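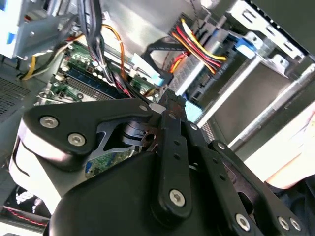 Kinosden 螺丝刀套装使用五个月:装机、拆机和一点家务

阅读时间:7 分钟

今年三月买了这套 Kinosden 的手动螺丝刀,到现在用了五个月,主要用来装台式机、拆台式机、清灰、换硬盘,偶尔拧家里的柜门铰链和插座面板。买的时候 380 元,不算便宜。网上能找到的评测大多是开箱,写到批头摆得整齐就结束了,所以我把这段时间的使用情况写下来,给打算买的人参考。

先说我原来用什么。大学时候买过一套 Hernitz 的,塑料柄,磁性很弱,十字批头用到后来尖端已经圆了,拧机箱侧板还行,拧散热器扣具就打滑。后来又添过一把 Zikero 的充电小电批,拧笔记本底壳很快,拧机箱里的铜柱就没什么力气,而且机身太粗,主板右下角那颗螺丝伸不进去。两样东西凑合用了很久,直到有一次把一颗主板螺丝拧花了,用钳子夹了半天才取出来,这才决定换一套正经的。

套装内容

盒子里是一根主柄、一根延长杆、一根软轴、一个棘轮转接头,外加 30 个批头。批头分两种尺寸的柄,小的用于精密螺丝,大的用于普通螺丝,主柄前端换一个套筒就能在两者之间切换。大批头一共 7 个,剩下的都是小批头。

这个比例是我对它的第一个意见。装台式机用得最多的是中号十字,其次是稍大一号的十字和拧铜柱的六角套筒,小批头里真正用到的就是拧 M.2 固态硬盘那颗小螺丝的十字。五角星、三角、Y 型这些我到现在一次没拿出来过。修手机的人会觉得小批头多是优点,只装台式机的人等于为用不上的东西付了钱。

另外中号十字只给了一个。它是消耗最快的一个,理应多放一支备用。单独买要在官方店里下单,运费另算,我后来是跟一瓶除尘罐凑在一起买的。

主柄

主柄是铝的,表面有滚花,尾部有一个可以转动的盖帽,手指顶住盖帽,另外几根手指搓柄身,拧长螺丝的时候很顺。盖帽里的轴承刚到手时有点紧,用了两周以后变松,现在轻轻一拨能转好几圈。

粗细适合中等偏小的手。我手不大,握起来正好。Ozan Baysal 的手比我大一圈,他借去装过一台机器,还回来时说拧到最后几下使不上劲,掌心里是空的。机箱螺丝本来也不需要太大的力,但是有些电源厂家出厂时把外壳螺丝打得很死,这种时候细柄就吃亏。我的办法是先用旧的 Hernitz 粗柄松第一下,再换回 Kinosden。

冬天铝柄会很凉,我三月份刚买来的时候家里暖气已经停了,有点体会。夏天出汗以后滚花不打滑,这一点比塑料柄强。

长度方面,主柄加批头正好能够到大多数中塔机箱的主板螺丝,不用伸进去半只手。塔式散热器如果先装好了,再想拧主板上方那排螺丝,就得接延长杆。延长杆接上以后有轻微晃动,来源在延长杆和套筒的配合处,磁铁吸得住,但是不是锁死的。往外拔的时候,偶尔会出现批头和延长杆一起留在螺丝上的情况,要再伸手下去取。装水冷头的时候我遇到过两次,取出来倒是没有困难,只是打断节奏。

批头

批头的材质说明书上写的是工具钢,具体牌号没有给。我没有测硬度的仪器,只能说使用结果:中号十字拧了五个月,包括拆过三台旧机器和帮楼下打印店清过一次灰,尖端的棱还是清楚的,对着灯看能看到一点发亮的磨痕。对比 Hernitz 那支,同样的工作量大概已经该换了。

跟螺丝的配合很紧,拧主板螺丝的时候几乎感觉不到间隙。配合紧的坏处是偶尔会卡在槽里,拧完要稍微晃一下才能拿出来。机箱自带的螺丝质量参差不齐,有的槽浅,这时候批头尖会先顶到底,侧面反而没有吃满。遇到这种螺丝,我会换稍大一号的十字试一下,一般有一个是合适的。

六角套筒拧铜柱很好用,壁不厚,铜柱挨着机箱凸起的地方也伸得进去。我的机箱是 Ikonen 的中塔,铜柱有几颗是出厂预装的,拧得不正,套筒可以把它们退出来重新装。退铜柱的时候要注意别把螺丝和铜柱一起带出来,这是拆旧机器常见的事。碰到了就用套筒固定住铜柱,另一边用十字松螺丝,一套工具里只有一根主柄,这时候又得把旧螺丝刀找出来。

字面标记是激光刻的,颜色偏浅。晚上在台灯下找批头不太容易,两个相邻的十字号数经常拿错。我拿白色油漆笔在常用的几个批头尾部点了一下,问题就解决了。

磁性

磁性要分两头说。批头和主柄之间的磁铁很强,竖着拿不会掉。批头尖端吸螺丝的力就一般了,吸主板螺丝没问题,吸硬盘的粗牙螺丝,横着送进硬盘架的时候会往下垂,动作快一点会掉。

掉螺丝是装机最烦的一件事。掉在主板背面要把机箱抱起来摇,掉进电源仓要拆挡板,掉进显卡散热片里就更麻烦。我现在的习惯是,凡是要横着送进去的螺丝,先用手指把它在孔里带上一圈,再用螺丝刀拧紧。手指伸不进去的地方,用镊子夹着送。

套装没有带增磁器。增磁器很便宜,我另外买了一个,批头在里面过几次,吸力能维持一两周。过了增磁器的批头会吸铁屑,盒子里的批头槽没有盖,时间长了槽底能看到一层黑色的细粉,用胶带粘一下就行。

有人问磁性会不会伤硬盘。我修过的机器里没有因为螺丝刀坏过硬盘,这点磁力隔着外壳我也不担心。机械硬盘更怕的是通电的时候磕碰,拆之前先关机断电,等盘停下来再动。

棘轮转接头

棘轮是一个单独的小件,装在主柄和批头之间,有正转、反转、锁死三档。齿比较细,转动角度很小也能咬上,声音不大。机箱侧面空间窄、手腕转不开的时候有用,例如拧显卡挡板旁边那颗靠里的螺丝。

问题是装上以后整体变长变粗,窄的地方反而进不去了。换挡的环太光滑,手上有汗或者沾了硅脂就拨不动,需要用布垫着。我用了一个月以后基本不装它,只有拧家里柜子的铰链才拿出来。柜门铰链螺丝多,位置又开阔,用棘轮可以省不少手腕的力气。

Zikero 的电批也能干这个活,速度更快,可是每次想用的时候都没电。

软轴

软轴我不推荐使用。它弯过去以后转动有回弹,拧到快紧的时候手上完全没有力矩的感觉,松手还会往回跳。我试过用它拧机箱后面的风扇螺丝,风扇螺丝是自攻的,需要一直往前顶,软轴顶不住,批头不断从槽里滑出来。最后还是把散热器拆了从正面拧。

它在盒子里占了很长一条位置,如果换成第二支中号十字加一支粗一点的一字,会更实用。

收纳盒

盒子是铝外壳,按压弹出内托,关上以后很平整。内托是塑料的,批头插在里面不松不紧,倒过来抖不会掉。内托背面留了一个浅槽,商品页说可以放螺丝,实际很浅,放机箱手拧螺丝就盖不上了。

我装机时螺丝另外放在一个分格的药盒里,一格主板螺丝,一格硬盘螺丝,一格风扇螺丝,剩下的放机箱脚垫和扎带。拆机的时候按拆的顺序放,装回去倒着拿,不容易剩螺丝。这个办法跟用什么牌子的螺丝刀没有关系,但是比换螺丝刀省的时间更多。

弹出的机构有个小毛病。第四个月开始,按下去有时候只弹一边,要用指甲抠另一边。我往滑轨上滴了一点缝纫机油,好了一阵,现在又开始了。给客服发过消息,回复说可以寄回去换盒子,来回要一周多,我嫌麻烦没有寄。

装一台机器的过程

上个月给表弟装了一台机器,从头到尾只用这套,记录一下各个环节的情况。

先在机箱外面把处理器、内存和固态硬盘装到主板上。固态硬盘的螺丝用小十字,主柄要换套筒,换一次几秒钟。小螺丝吸得很稳。散热片的螺丝是连在散热片上的,松开就行,不会掉。

散热器是塔式的,扣具用中号十字。两颗弹簧螺丝要交替着拧,一边拧几圈换另一边,直到拧不动为止。Kinosden 主柄的尾部盖帽在这里很好用,顶住以后下压力均匀,不容易歪。

然后装铜柱,放挡板,主板进机箱。主板螺丝先全部带上,不要拧紧,等所有孔都对齐了再逐个拧紧。最里面那颗靠着散热器,接了延长杆。拧紧的力度到螺丝不再转动就停,没有必要再加半圈。

电源螺丝是四颗粗牙,从机箱后面往里拧,中号十字可以用,稍大一号更合适。显卡两颗,和挡板螺丝同一种。风扇因为是机箱出厂预装的,没有动。

整个装机过程花了一个下午,其中大半时间在理线,拧螺丝占的时间很少。所以如果有人指望换一套好螺丝刀能让装机快很多,我的看法是快不了多少。它能减少的是打滑和拧花的情况,还有手上的疲劳。

拆旧机器

拆旧机器对螺丝刀的要求比装新机器高。灰尘会填在螺丝槽里,批头下不到底就容易打滑。先用牙签或者旧牙刷把槽里的灰清掉,再下批头,压住了再转。楼下打印店那台机器放在地上用了很多年,底部的几颗螺丝带锈,我滴了一点除锈润滑剂,等 20 分钟以后再拧,用粗柄螺丝刀松开的,细柄没有拧动。

已经拧花的螺丝,套装里没有专门的取出工具。垫一层宽橡皮筋再压着批头拧,十次里能成功几次。螺丝头高出板面的,直接用尖嘴钳夹。都不行的话只能钻掉,我没有钻过,请有经验的人来做更好。

清灰的时候顺便检查一下机箱风扇的固定,老机器的风扇螺丝经常有松的,松了会有嗡嗡声。很多人以为是风扇坏了,拧紧以后声音就没了。

和另外两套的比较

Hernitz:便宜,粗柄有力,批头软,磁性弱。适合一年开一次机箱的人。单买一支中号十字的长柄款就够用,没有必要买整套。

Zikero 电批:适合拧小螺丝,数量多的时候省事。力矩不够松开打得紧的螺丝,机身粗,没电就变成一根不太好握的手动螺丝刀。我建议当作第二件工具买。

Kinosden:批头和主柄都好,附件一般,盒子好看但是机构不够耐用。大批头数量偏少。价格里有相当一部分花在了外壳和用不到的小批头上。

Évan Riviere 在他自己的博客里也写过这一套,他主要修相机和手柄,对小批头的评价比我高很多,对主柄的意见跟我一样,觉得再粗一点会更好。修的东西不同,看法差别很大,两篇可以对着看。

维护

基本不用维护。主柄尾部的轴承不要灌油,灌了会吸灰。批头用完擦一下,尤其是沾了硅脂的。硅脂留在批头上会转到下一颗螺丝的槽里,再转到手上,最后到处都是。棘轮里面出厂带了润滑脂,我没有拆开过。

南方夏天潮,批头表面暂时没有看到锈。我在盒子里放了一小包干燥剂,是买鞋时鞋盒里带的。

买不买

经常装机、拆机的人可以买,等促销再下单,我看到过比我买的时候便宜的价格。只装一台机器的人不建议买,借一把就行。需要修手机和手柄、同时也装台式机的人,这套的批头搭配对你来说比对我更合适。

如果已经有一套能用的螺丝刀,只是批头磨圆了,先看看能不能单独换批头。小批头的柄是通用规格,Kinosden 的批头插在我那把 Zikero 电批上也能用,稍微有一点松。

写于 2021年8月。后续如果盒子的弹出机构彻底坏了,或者中号十字磨到需要更换,会在文末补充。

补充一:有读者问主柄能不能拧电工用的大螺丝。不要拧,也不要用它碰带电的东西,铝柄没有绝缘。换插座面板先拉闸,再用专门的绝缘螺丝刀。我前面说拧插座面板,指的是已经断电以后拧面板外侧那两颗。

补充二:有人问批头的盒子能不能单独买。官方店里目前没有,客服说只随套装和售后更换提供。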